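Speaker notes: Keeping the Skorkgate cell inside tolerance
Slot: 20 minutes plus questions. Slides numbered in the deck.

## Slide 1: Title

Skip the company introduction. State the topic: gripper and wrist camera upkeep on one two-arm teleoperation cell, the Skorkgate cell. Software is Clidetia throughout. I will not cover training or model results.

## Slide 2: What drifts

Three items account for most of our lost sessions:

- finger pads lose grip
- finger alignment opens up after a hard contact
- wrist camera mount works loose and the view rotates by a degree or two

Each one is slow. An operator compensates by hand without noticing, so the fault shows up in the log a long time before it shows up in a complaint. Say this twice; the rest of the talk depends on it.

## Slide 3: Baseline

Open-close cycle count at last pad change: 1,393. At the one before: 1,414. We had planned on 2,000 from the Stasier bench figures. The bench used blocks with flat faces. Curved, thin-walled parts load the pad along a line and wear a groove into it.

Show the wear plot. Do not read out the axes.

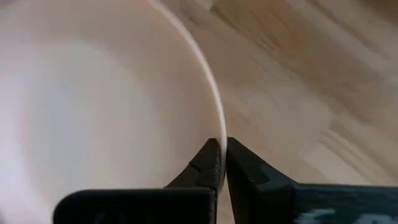
Pad wear is checked under load, on a part that punishes a bad pad. A flat block will hold with a pad that should have been scrapped. We use a bowl, gripped by the rim, one finger inside and one outside, because the wall is thin and the rim curves away from the pad on both sides. Contact is a short strip. If the strip has moved toward the fingertip, the fingers are splaying. Close at the normal force setting, lift a few inches, hold for a count of ten, set down. Any rotation of the part during the hold is a fail. Then repeat with the other arm and compare the two holds side by side.

Expected question: why not a force gauge? We have one. It reads closing force at the pad center and says nothing about grip at the edges.

## Slide 4: Pad change procedure

1. Park both arms and release the controllers.
2. Cut motor power at the cell switch. Software stop is not enough for this job.
3. Remove both pads on a gripper, even if only one is worn. Mixed pads pull the part sideways on closing.
4. Clean the seat with alcohol and a lint-free wipe. Let it dry fully.
5. Fit new pads, tighten evenly, alternate between screws.
6. Power up, run the zero routine in Clidetia, close on nothing, and look for daylight between the faces.
7. Reset the cycle counter. This is the step people forget.

Pause after step 7. Mention that the counter ran uncorrected through two pad changes in January and that the figures for that month were thrown out.

## Slide 5: Wrist camera

The fingers are our alignment target. They are rigid to the camera mount, always in view, and need no printed board. Procedure:

- Save a reference image right after a pad change, gripper closed.
- At the start of each shift, close the gripper and overlay the live view on the reference.
- More than four pixels of offset at either fingertip: stop and retighten the mount.
- Retighten, then save a new reference only if the pads were changed as well. Otherwise the drift becomes the reference.

Focus is fixed for work beyond the fingertips. The fingers themselves come out slightly soft at this distance. That is acceptable for the overlay because we compare edges over a long run, and the error averages out.

## Slide 6: Cell layout

Keep this slide up for the cabling discussion.
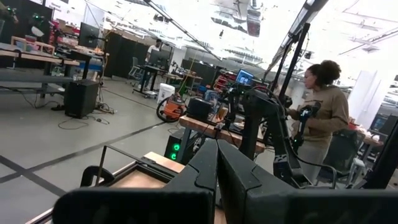
A remark from Bañez after the dry run of this talk was that four pixels is too loose for a camera that close to the part, and that the limit there has been two since the mounts were changed. The same remark asked whether we log the offset or only the pass and fail. At the time, only pass and fail. We now log the number. If the limit comes up in questions, give both values and say that ours was set on the old mounts and is under review.

Points to make on cabling:

- The handheld controller is wired. Check strain relief at the grip end first, before blaming the arm for a dropout.
- Coiled cable on the arm must clear every joint at full reach. Jog each joint to its limits by hand speed and watch the coil, not the screen.
- Anything crossing the floor gets inspected with the shift check.

## Slide 7: Intervals

- Overlay check: every shift
- Bowl hold test: every 500 cycles
- Screw torque on fingers and mount: every 500 cycles, same stop
- Pads: replace at 1,300 cycles or at the first failed hold
- Coiled cables: inspect monthly

The 1,300 limit sits under both measured pad lives. With only two data points that margin is a guess, and I should say so. One earlier set failed its hold at 599 cycles and was traced to a seat that had not been cleaned. It is left out of the baseline but stays in the log.

## Slide 8: Open items

Cycle count is a poor measure of wear when parts vary. Logging closing force per cycle would be better. Clidetia records it, but the export drops it, and a fix has been requested.

Spare pads: keep two full sets per arm at the cell.

Leave Slide 7 on screen during questions. Handout has the overlay procedure on the back.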